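# Bench Tips: Getting a Cable-Sorting Arm to Earn Its Space

Updated April 28, 2025

These notes cover the Fisano tabletop arm with the Plultent sorting package, set up for one job: picking up tied cables and dropping them in a bin. The package is sold by Weidemann as a kit, with setup on site as an extra. We took the kit without the setup. Most of the tips apply to any small arm with a two-finger gripper.

## Before the first run

Bolt the base down. The clamp in the box is fine for testing but creeps under repeated side loads. After 300 picks ours had turned enough to miss the bin lip.

Set the working height with the gripper closed, then open it and check again. The fingertips swing lower as they close, and the software does not correct for this on tables that are out of level. Shim the table first. Folded card is good enough.

Wipe the tabletop with a barely damp cloth and let it dry. Polish and spray cleaner leave a shine that the vision software reads as an edge. 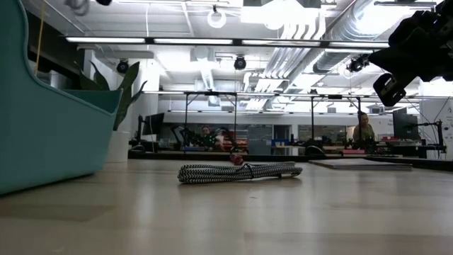

Cable prep decides most of the results. Coil each cable into a flat loop, press it down, and tie it at the middle before it goes on the table. A braided cable handled this way, like the black-and-white one with the black tie around its middle, gives the gripper a clear place to close. A second fastening nearer one end keeps the strands from fanning out. Trim the tie if its loose end stands up above the bundle, or turn the bundle so the end points away from the approach side. Leave the arm parked well clear while you load.

## Bin and table layout

- Use a bin with a rim that dips on the arm side. A low lip shortens the lift and saves time on every cycle.
- Keep notebooks and other flat items out of the pick zone. The software ignores anything thin until the gripper touches it.
- Move plants back. Leaves shift in the draft from a vent and trigger the pause function.
- Mark the bin position with tape. Reteaching the drop point takes longer than laying the tape.

## Settings worth changing

The default grip force is 800 on the Plultent scale. It suits hard plastic and is too high for braided sleeves, which flatten and slip. Start at 600 and go down in small steps until a bundle drops, then go back up one step.

Set retries to 2. The factory setting lets the arm keep trying, and a loose bundle gets dragged across the table.

Turn off "fast return" if the bin is tall. The return path is a straight line and can clip the rim.

## Kit or setup service

The kit manual covers wiring and safety stops well. Calibration gets a single page, and the diagrams are for an older gripper. Anyone who has not calibrated an arm before should price the setup visit. The Wirville depot handles bookings and stocks spare finger pads. Pads wear first at the inside corner; swap them as a pair.

The next software release is listed for September and is supposed to add a flat-object warning. Until then, clear the table by hand before each run.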